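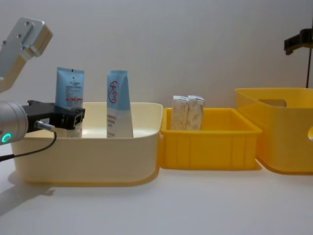 Cledel stellt Kleinbehälter auf Rezyklat um

Valtlow, 15. März 2018 – Der Kunststoffverarbeiter Cledel fertigt seine offenen Kleinbehälter für Lager und Versand künftig mit einem Rezyklatanteil von 65 Prozent. Die Umstellung betrifft zunächst das Werk in Valtlow und dort die drei kleinsten Formate. Bisher wurden sie vollständig aus Neuware gespritzt. Maße und Stapelhöhe bleiben unverändert, vorhandene Deckel und Einsätze passen weiterhin.

Als Rohstoff dient Polypropylen aus gewerblichen Rückläufen, das der Aufbereiter Rendinov unter eigenem Namen als Granulat liefert. Das Material wird gemahlen, heiß gewaschen, nach Schmelzindex sortiert und vor der Granulierung filtriert. Die Filterfeinheit beträgt nach Angaben des Aufbereiters 100 Mikrometer. Ausgeschlossen sind Behälter mit Metalleinlagen sowie Ware, die mit Mineralöl in Kontakt war. Etikettenreste gelten als zulässig, solange sie sich in der Heißwäsche ablösen.

Der höhere Rezyklatanteil verändert vor allem die Schlagzähigkeit bei niedrigen Temperaturen. Cledel hat die Wandstärke im Bodenbereich deshalb geringfügig erhöht und die Eckradien vergrößert. Das Leergewicht des mittleren Formats steigt dadurch auf 683 Gramm. Für Tiefkühllager gibt das Unternehmen die neuen Behälter vorerst nicht frei, für den direkten Kontakt mit unverpackten Lebensmitteln ebenfalls nicht. In beiden Fällen bleibt die Ausführung aus Neuware lieferbar.

Die Dauererprobung lief beim Logistikbetrieb Sveinbjörnsson. Dort durchliefen die Behälter 300 Umläufe einschließlich maschineller Reinigung. Geprüft wurden Verzug am Rand, Rissbildung an den Griffmulden und die Lesbarkeit der Barcodes. Beim Verzug lagen die Werte innerhalb der bisherigen Toleranz. An den Griffmulden zeigten sich bei einem Teil der ersten Charge Haarrisse – die Werkzeuge wurden daraufhin nachgearbeitet und die Prüfung mit der zweiten Charge wiederholt.

Farblich ist die Auswahl eingeschränkt. Helle und transparente Ausführungen lassen sich mit dem Granulat derzeit nicht in gleichbleibender Qualität herstellen, angeboten werden Dunkelgrau und Dunkelblau. Die Preise sollen auf dem Niveau der bisherigen Serie liegen. Erste Auslieferungen sind für Oktober vorgesehen. Ob auch die größeren Formate folgen, will Cledel nach Auswertung der Reklamationen aus dem ersten Lieferjahr entscheiden.

12 Mal geteilt | 3 Kommentare

lagerist_nord
Dunkelgrau ist bei uns im Regal ein Problem, man sieht Kleinteile am Boden kaum. Gibt es helle Einlegeböden dazu?

PP-Fan
Schmelzindex schön und gut, aber wie stark streut er zwischen den Chargen? Dazu steht leider nichts im Text.

Gast
Haarrisse an den Griffmulden hatten wir auch bei Neuware, meistens nach dem Winter.

Kontakt | Impressum | Datenschutz | © 2018 Alle Rechte vorbehalten | Nach oben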